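手持夹爪做示教：叠床单、收衣服，请教几个问题
版块：示教与遥操作 > 家务任务
浏览 1388 回复 6

楼主 hellwig_d
大家好，我叫 Detlef Hellwig，中文是后来学的，写得不对的地方请原谅，也欢迎指出来。

我正在整理一批床上布料任务的示教数据，用的是手持夹爪，人拿着夹爪直接做动作，不经过遥控。任务有两种：第一种是整理床单，第二种是把床上的衣服拿起来叠好。目前一共有 943 条，我想先用其中一部分训练，看看策略能不能学会“找布角”这一步。

我的困难是这样的。床单是白色的，角和褶皱在鱼眼画面里很相似。人做的时候用手指一摸就知道哪里是角，可是夹爪没有这个感觉，只能看。所以有的时候操作的人会用另一只手先把角提起来，再用夹爪去夹。

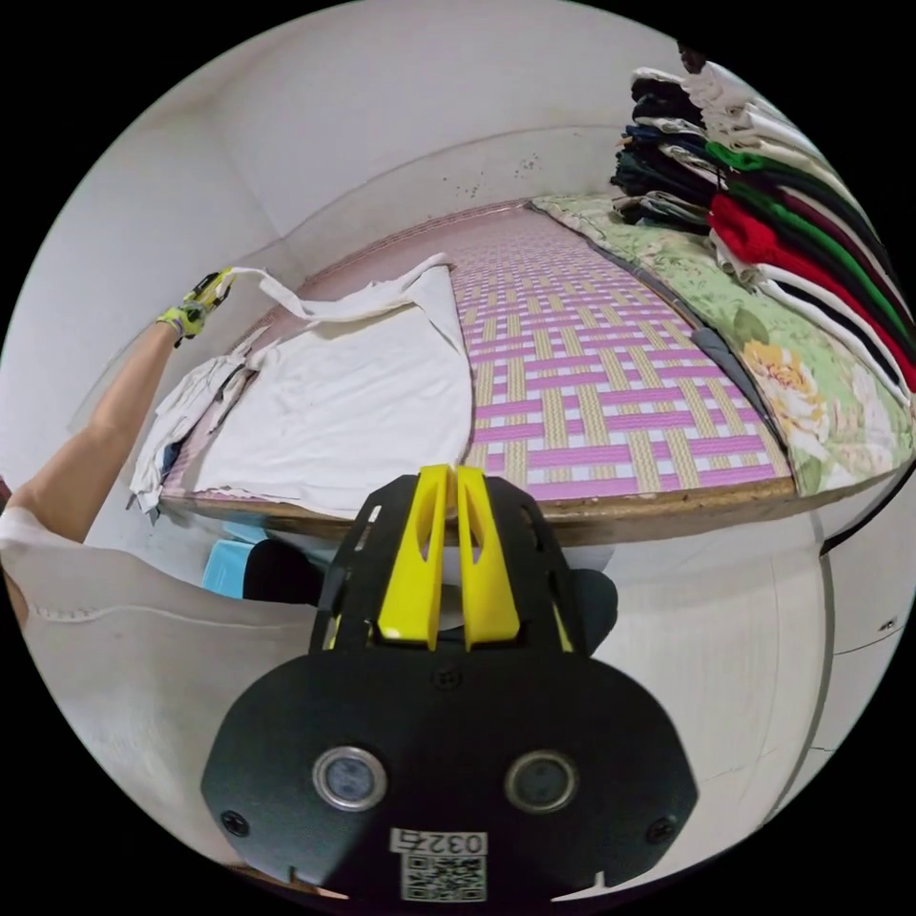
我不确定这样的示教应该保留还是删除。如果保留，策略以后在机械臂上运行，旁边没有一只人的手来帮助它，它可能会停在那里等待。如果删除，剩下的数据就少了很多，而且剩下的都是比较容易的情况。

请有经验的朋友给我一点意见，谢谢。

2楼 布料苦手
删。徒手帮忙的一律删，没有什么好讨论的。我们以前在 Talton 的双臂平台上试过混着训，结果机械臂到了布边就悬在半空，张开，合上，再张开。模型学到的是“手会来”。

3楼 Cunstead小站
不同意楼上。一条示教很长，徒手帮忙的只是其中一段，为什么要整条扔掉？把那一段切出来，前后的照样用。夹住以后拉平、对折这些动作跟手没有关系。
另外想问楼主，左右两只夹爪是同时录的吗？时间戳对得齐吗？

4楼 楼主 hellwig_d
回复3楼：是分左右的，左边那只标签上写着“左”字，回放的时候很容易认出来。时间戳我检查过，最大的偏差是 17 毫秒，我认为对于叠布来说可以接受，但是我不敢肯定。

还有一件事情我忘记写了。操作的人拿着夹爪移动，镜头有时朝床，有时朝房间，于是镜子、墙上的装饰、挂着的衣服都会进入画面。

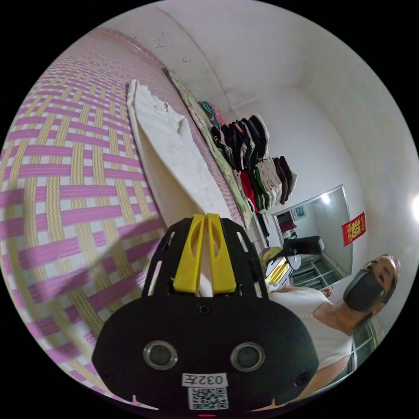
我担心背景变化太大，模型会去记住房间，不去看布。有人建议我把画面裁小，只留下手指前面的部分。可是裁小以后，床边在哪里就看不到了，而对折的时候需要知道床边。你们一般怎么处理？

5楼 布料苦手
背景不用管，房间多了自然就没事。只有一个房间的话裁什么都没用。
时间戳 17 毫秒没问题，叠布又不是接球。
徒手那件事我还是坚持我的意见。3楼说切段，那切点谁来标？943 条一条一条看，看完人也废了。

6楼 Bednarek_遥操作党
我说一个不同的看法。既然最后要放到机械臂上，为什么不从一开始就用遥操作？遥操作的时候人离得远，想伸手也伸不进去，这种问题根本不会出现。而且人的手腕很灵活，拿着夹爪可以从很奇怪的角度下去，机械臂到不了。我用 Holel 的主从臂做过收衣服，慢是真的慢，一下午只有 50 条，但是每一条都能在臂上重放。

7楼 楼主 hellwig_d
谢谢大家，我学到了很多。

回复6楼：您说的角度问题我完全同意，我会用运动学检查一遍，到不了的轨迹先放在一边。但是遥操作没有手感，布料又软，我自己试的时候经常夹空，所以暂时不想换。

回复5楼和3楼：我打算折中。床单任务里徒手提角的段落标出来，训练的时候不计算这一段的损失，其他部分保留。切点我先自己标 50 条，看看需要多少时间，如果太慢我就听布料苦手的。

衣服任务我觉得情况会好一点，因为牛仔裤和深色的衣服在浅色席子上比较清楚，夹爪可以从布的边缘下面进去。真正难的还是那些浅色的布，有的搭到床沿外面，夹的时候下面没有支撑。我把一张左夹爪的画面放上来，请大家看看这个接近的位置是不是太低了。 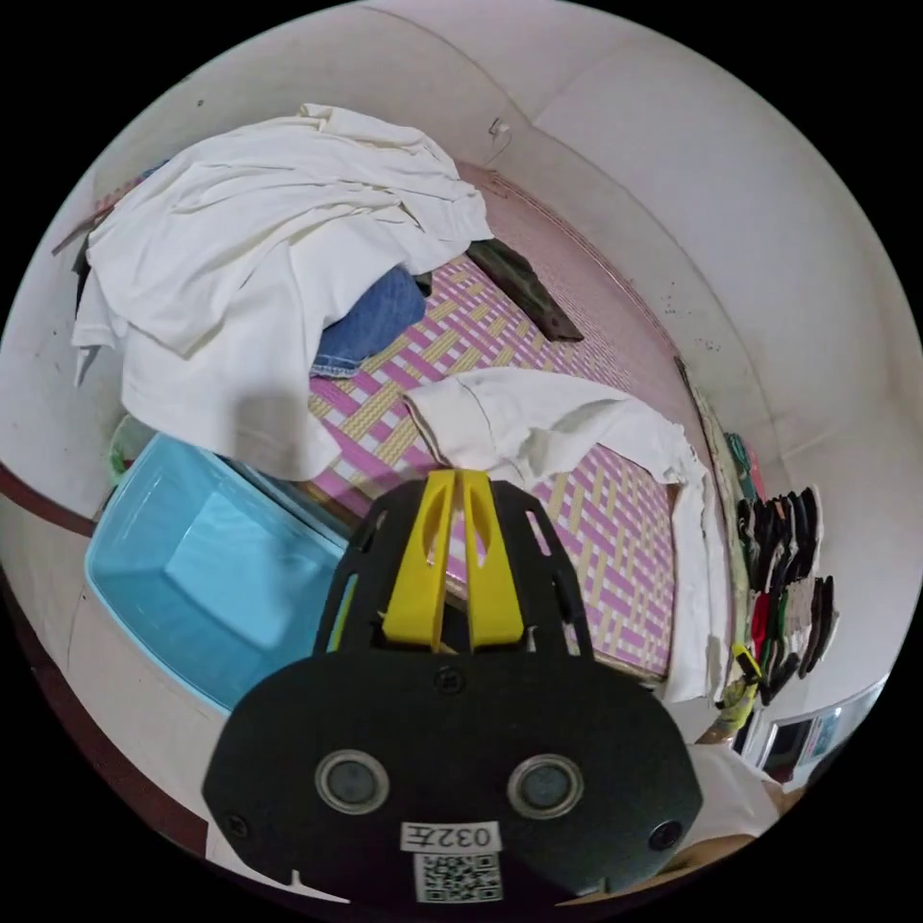
左夹爪，手指在浅色布的下缘附近

如果有人做过类似的布料，请告诉我手指一般对准边缘往里多少。标注的结果我整理好以后会继续写在这个帖子里。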